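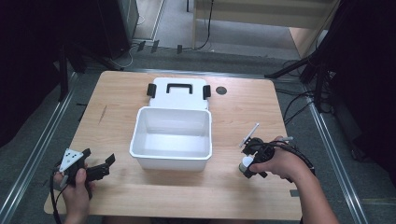

Boxes With Lids: my storage gallery

Welcome to the box page! I've been meaning to put this together since May, when I cleared out the spare room and found that I owned far more containers than things to put in them. My name is Stavros Manolakis and I love a good box. I love the click of a latch, I love a handle that folds away, and I love that moment when you open a lid and there's all that lovely room inside just waiting for buttons or batteries or whatever has been rolling about in the kitchen drawer.

The gallery starts with a white plastic one, open and empty on a wooden table. The lid goes right back behind the basin, with a black carrying handle on top and a black latch clip on either side of it. Smooth white walls inside, too – so easy to wipe out, and you can spot a dropped screw straight away!

A few thoughts on boxes of this sort, as people do ask me.

I'm very fond of white for small things. Dark needles, fuses, hair grips, they all show up beautifully. Clear plastic is handy on a high shelf, but for a box that lives on the table I'd pick white nearly every time.

Handles on lids are brilliant, with one warning. Do up both clips before you lift. I once carried my sewing things down the stairs with only one side fastened and I was still finding pins the following week.

An open basin with no dividers suits me perfectly well. I use old jam jar lids and little tins to keep things apart, and when I change my mind (often) I just tip the lot out and begin again. My sister likes fixed compartments and we've agreed to differ.

For labels, I write on masking tape and stick it to the front, never the lid, so I can still read it when the boxes are stacked. It peels off cleanly if you don't leave it on for years.

If you've got a favourite box of your own, do send me a picture and tell me what you keep in it. Biscuit tins are very welcome, and so are toolboxes and old lunch boxes – I'm especially keen to see anything with a really satisfying latch.

Page last updated Tue 16 December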